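[Zustthorpe Robot Club] Kitchen task, table layout for the next meeting
From: Parveen Marwat
Date: 19 November 2022 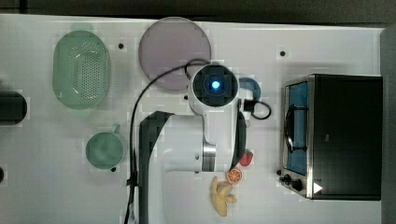
Do new members need to know how to code before they join the kitchen group? They can start with none at all, and we'll pair them up with someone who has done a season already.

Thank you all for such a friendly pile of replies! Adeel asked a good thing, so I'm answering it to everybody.

Adeel Bangash wrote:
> Are we keeping the toaster oven on the right for the
> Trirnard round? My team would like the plate and the
> green colander left where they are too, if nobody minds.
> Also, is the points limit still 200?

Yes to the oven, Adeel, and yes to the plate and colander (I've grown rather fond of that layout myself). The toy strawberry, orange slice and banana can go wherever your team likes, so do have some fun with them. The limit is still 200, and the rule sheet in the Mohmand folder is the one to trust. If you have an older copy from February, please toss it, as the scoring page has changed.

Bring a snack to share if you can!

Warmly,
Parveen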